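Filed under: Club Business / Minutes / Outings

Trulldale Makers and Menders
Minutes of the November meeting, including report on the Grorkeck open day

Meeting opened at 7:10 p.m., the key having been found in the same coat as last time. Minutes taken by Salvador Antunes, who was out of the room when the job was assigned.

1. Previous minutes

Accepted with one correction. The band saw was "loaned," not "loaned out forever." The member concerned asked that this be recorded and then asked how long he could keep it.

2. Money

Balance stands at $1,046. The deposit on the spring room rental has cleared. A proposal to spend the lot on a used laser cutter was heard with great interest and voted down by everyone except the proposer.

3. Report on the visit to Grorkeck

Twelve members made the trip to the Grorkeck open day. The bus seats 38, so there was plenty of room for grudges. Members who had expected robots to be walking about were told at the door that this was the training side of the business, where people do a chore with grippers in their hands and the recordings are used to teach a machine to do it later. One member said he had been training a machine to do the dishes for years and it still left the pans. He was asked to save it for the ride home.

The chore on show was whiteboard work. The demonstrator held a gripper in each hand, each with a patterned cube on it so that its position can be tracked, and worked at a board on a stand. We watched from the side and were asked not to lean on anything.

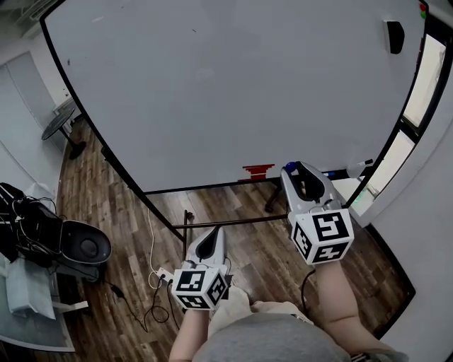
4. Discussion of the demonstration

The chair felt that the red marks near the bottom of the board were a modest return on so much equipment. Others thought this unfair. It was pointed out that our own club sign took two summers and has a letter missing.

Bisht asked whether it would be simpler to put a marker in the robot's hand and program the strokes. The guide's answer was that you can, until somebody moves the board. With enough recordings of people doing the job in slightly different ways, the machine is supposed to cope. Bisht said "supposed to" was doing a lot of lifting and the guide, to her credit, agreed.

There was a side discussion on cables. Several members have been told off at home for less. Noted, no action.

Members were each offered a turn with a spare pair of grippers at a practice table. Findings as follows:

- Picking up a marker: harder than it looks.
- Putting it back down: much harder than it looks.
- Taking the cap off: declined by all after the first attempt.
- Average age of those who did well: not ours.

The visit ran 20 minutes over, mostly on account of one question about patents that was really a story about a lawn edger.

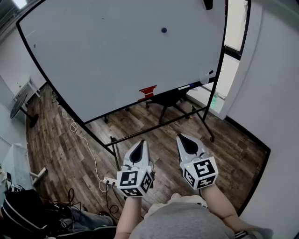
Whiteboard demonstration, Grorkeck open day

5. Matters arising from the visit

(a) A thank-you note to be sent to Grorkeck. Antunes to write it. The phrase "more interesting than we feared" to be taken out of the draft.

(b) Whether the club should build its own grippers. Woltau has offered printed parts at cost. Agreed to try one pair, with a ceiling of $38 on materials. The chair asked what they would be for. Discussion was lengthy and the question remains open.

(c) Lunch. The sandwiches were ours and cannot be blamed on Grorkeck.

6. Workshop

The drill press is working again. Whoever fixed it is asked to come forward so that they can be thanked and then asked about the leftover screw. The glue shelf has been sorted by date, and most of it has gone in the trash.

7. Any other business

A member asked if minutes could be shorter. The secretary replied that meetings could be shorter.

Closed at 9:05 p.m.

Comments

pegboard_ron: I was the one with the lawn edger question and it WAS about patents.

Dottie M.: Lovely day out. I got the marker back on the table second try, please amend the findings.

halfinchdrive: Did anyone pick up a brown thermos on the bus? Dent in the lid.

Dottie M.: It's in the workshop by the sink, Gary.

pegboard_ron: Count me in for the gripper build. I have the screw, by the way.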